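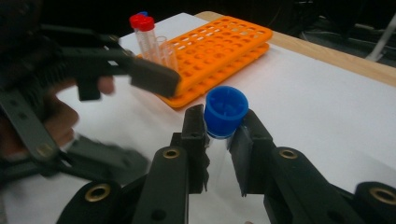 The new house rules for hand-held grippers are two pages long, and Ineke Aerts would like it known that the first draft was eleven lines. Most of the growth happened in the section on caps. A screw cap looks like the least interesting object in any lab until you have to write down what counts as handling it properly, and then it takes up an afternoon. Take a blue one held in the jaws with its open end facing up, ridged rim and all. Is that fine? Under the old rules you could argue it either way, and people did, at length, in the hallway. Under the new ones there is a sentence for it, and the sentence is below.

The rules apply from July at both the Rullon and Clumau sites. They cover anyone who picks up a gripper to record tube work, including people who are "just trying something," a group that has so far considered itself exempt from everything. What follows is the short version. The long version is on the shared drive in the folder called Aren, for reasons that go back to before my time.

**Caps.** An open cap goes down on clean paper, never on the bare table and never on top of a rack. If you pick it up with the open end facing up, turn it before you bring it to the tube, and turn it where both grippers can be seen. Jaws touch the outside of the cap only. If a finger pad goes inside the rim, the cap is done for the day and goes in the discard tray. Wouter Prins asked whether this applied to practice caps. It does. Wouter has been told.

**Uncapped tubes.** No more than two open at once. Practice tubes stay empty, and the word "empty" was debated for longer than I care to report. It means nothing in them, water included.

**Racks.** You may stack them if the top one sits square on the one below. Slightly offset is how most of us do it, and the rule now says to fix it before you start. I have read this rule several times and still stack them crooked.

**Two grippers, one bench.** The person holding the left one calls the moves. This was settled by Jovita Huerta, who is left-handed and claims no bias. If the jaws of the two tools meet, both people stop, let go of whatever they're holding over the paper, and start the run again. Do not finish the run "since we're nearly there." A bad run that gets finished goes into the set along with the good ones, and Nathalie Van Rooij then has to go and find it.

**Checks.** Look at the finger pads before each session. Wipe them, press them together, and see that they meet evenly. Full inspection comes every 2,000 closes or every 60 days, whichever you get to first. The log sheet hangs by the door. Please write a number in the number column; "lots" was entered more than once this spring.

Why bother? Last winter Cristóvão Macedo went through the Zerouali set and pulled 529 runs in which the cap had been handled in some way we couldn't defend to anyone, ourselves included. Nothing was broken and no one was hurt. But an arm that learns from those runs will learn our habits too, and it will repeat them with far more patience than we have.

Comments on the draft go to Ineke. She has asked that they be about the rules, and that anyone who wants to reopen the matter of the hallway argument do so in writing, on one side of one sheet. The section on dropped tubes is still being worked on and will run in the next issue, provided we can agree on what "dropped" means.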